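Notes from the Jukis kitchen build, March 2024

Our club's entry for the Clultmont student manipulation challenge runs entirely in simulation this year. The task is called Hirar: clear a cluttered kitchen counter, sort the items, put them where the list says they go. I have the perception side. Ohemaa Sarpong has the grasp planner and most of the patience.

The room is generated from a seed. Walls, pictures and clutter all change between runs, and we have been stuck on seed 176 since the last meeting. It puts food right along the boundary where the wood-grain surface meets the marble strip, and the segmentation model likes to merge neighbors there. The tomato and the studded red block are the worst pair. They sit next to each other, and under this lighting the color channel does very little to separate them.

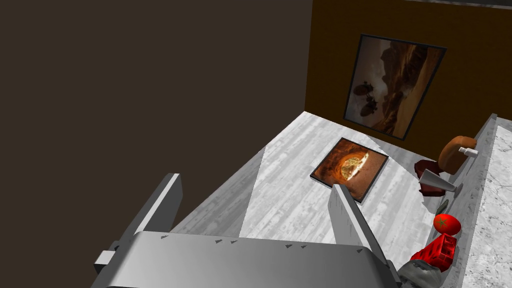

Gripper view, seed 176. Tomato and red block to the right of the fingers.

I changed two things. The depth threshold now scales with viewing angle, and any mask that crosses the marble edge gets split and scored again. On 13 test runs the merge error showed up in 2, both with the wrist camera at a shallow angle. I also added a rule to ignore framed pictures. One of ours looks like a pizza, and the classifier had been offering it as a grasp target.

The next problem is arm coordination. The planner treats the grippers separately until their paths come within 10 cm of each other, then freezes one of them. The Salinas branch replaces the freeze with a slowdown – it compiles, and that is all I can claim for it so far.
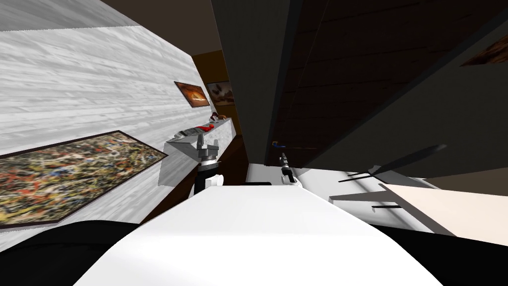 Both arms out: left gripper at the counter, right one under the dark cabinets.

Ohemaa wants the slowdown merged before the April qualifier. I want the log format fixed first, as the joint timestamps still drift against the camera ones.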